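Posted on 6 November 2018

The Wendura Newcomer Centre will move to a larger space in the former Hameck building in December, and program coordinator Inès Le Goff said most of the work now is scheduling.

The centre offers settlement help, language classes and a weekly drop-in. Its current rooms on the second floor of the Barbieri block measure 916 square feet and have no elevator. The Hameck space is at street level.

"We registered 405 people last year," Le Goff said. "Our language room seats 14. We have been running the same class three times a day to fit everyone in, and that uses up instructor hours."

The lease is for five years. A $4,000 grant from the Kener Community Fund will cover signage and an automatic door opener. Furniture will come from the present location.
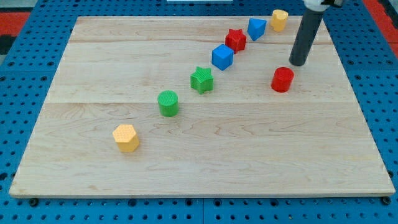
Le Goff said the timetable is built in two-hour blocks. Settlement appointments take the mornings, language classes the afternoons, and the drop-in stays on Thursday evenings from 6 to 8:30 p.m.

"The drop-in ran all 52 weeks last year, including the holidays," she said. "We won't cancel it for the move. If the new room isn't ready, we will hold it in the old one."

Child care during classes is not settled. The centre needs a separate room with its own washroom, and the floor plan allows for one only if the office is made smaller. Le Goff has asked the landlord for a revised drawing.

"I can work at a smaller desk," she said. "The filing cabinets are the difficulty. We have to keep client records locked and on site."

Registration for winter classes opens in December. Forms can be picked up at the Barbieri block during office hours, and people already enrolled do not have to apply again.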